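Library Repair Room Closes for Two Weeks as County Changes Electronics Rules

The Prirneo Public Library will close its repair room for two weeks in May while the town works out how old computers, printers and televisions are to be collected under new county rules, the library said Tuesday.

The rules end curbside pickup of electronics across Ansari County. Residents who have been leaving old equipment at the end of the driveway on the last trash day of the month will have to take it to a drop-off site or book a pickup and pay for it. The change covers desktop and laptop computers, monitors, televisions, printers, game consoles and anything with a built-in rechargeable battery. Toasters, fans, lamps and other small household items may still go out with scrap metal.

Prirneo collected 1724 items at the curb last year, according to the town's public works office. Most were televisions and printers. Desktop computers were the third largest group, and many came from small offices and home businesses that had replaced several at a time.
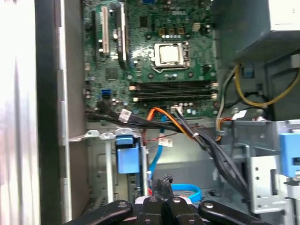

The county's contract with its current hauler ends this spring, and the hauler did not bid on a new one. The only company that did, Vetia Recovery, does not run a curbside route. It will operate two drop-off sites instead, one at the county transfer station and one in the lot behind the old Ivon Street firehouse in Prirneo.

The Ivon Street site will be open Wednesday afternoons and Saturday mornings. The transfer station will take electronics during its regular hours, six days a week. Both sites are free for county residents, who will need to show a driver's license or a recent utility bill. Businesses must use the transfer station and will be charged by weight.

Home pickups will be offered to people who cannot get to either site. The fee has not been set. A draft schedule given to the town council last month listed a flat charge per visit with no limit on the number of items, but council members asked the county to come back with a lower rate for older residents and people with disabilities. That question is expected to be on the agenda at the next county meeting.

The repair room opened in the library basement four years ago and lends out bench space, hand tools and a soldering station. It has also become a place where people leave things they do not want. The library said it had never agreed to act as a collection point, but staff had been putting abandoned equipment out with the monthly pickup. With that pickup gone, the building has no way to get rid of it.

During the closure, the library will clear the storage area next to the repair room and send what cannot be used to the transfer station. Working parts such as memory, power supplies and drives will be kept for people who are fixing their own machines. Hard drives left in donated computers will be wiped or destroyed, and the library asked anyone who left a computer there and wants the files on it to call the front desk before the room closes.

Reaction in town has been mixed. At a council meeting that drew more people than usual, several residents of the hill neighborhoods north of the river said a drop-off site would not help anyone trying to move a large television without a truck. Others said the monthly pickup had been a nuisance, with sets sitting on the sidewalk for days and being picked over for copper before the truck arrived. One landlord asked who would be responsible for electronics left behind by tenants. The town attorney said the property owner would be, as is already the case with furniture and mattresses.

The council voted to set aside 200 dollars per event for traffic control at Ivon Street on the first few Saturdays. The street is narrow at that end, and the farmers market uses the next block until noon through the fall. Cars will enter from the river side and leave by the alley. Drivers are asked to stay in their vehicles while attendants unload. 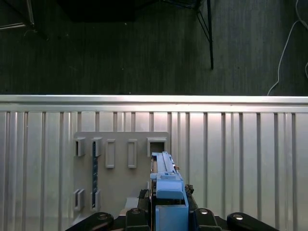
Corrugated metal and dark gray carpet, with a white cable running down to the metal.

Equipment left at the curb after the last scheduled pickup will be tagged with an orange sticker, and the owner will have seven days to remove it. After that the town can collect it and add the cost to the property's water bill. Public works said it would hold off on billing for the first month.

Residents do not need to take anything apart before bringing it in. Loose batteries should be carried separately, with tape over the ends. Ink and toner cartridges can stay in the printer. Broken picture tubes will be accepted only at the transfer station, and they must be in a closed box.

The county is also asking people to erase personal files before dropping off a computer or phone. Vetia Recovery will provide a certificate of destruction for a hard drive on request at the transfer station, but not at Ivon Street.

The library expects to reopen the repair room on its usual schedule of two evenings a week. A new sign-in sheet will ask visitors to take home whatever they bring, repaired or not. The Saturday children's take-apart hour will move upstairs to the meeting room during the closure, and families should register at the front desk as usual.

Flyers with the drop-off hours will go out with the next water bill. Copies are also available at town hall, the library and the senior center.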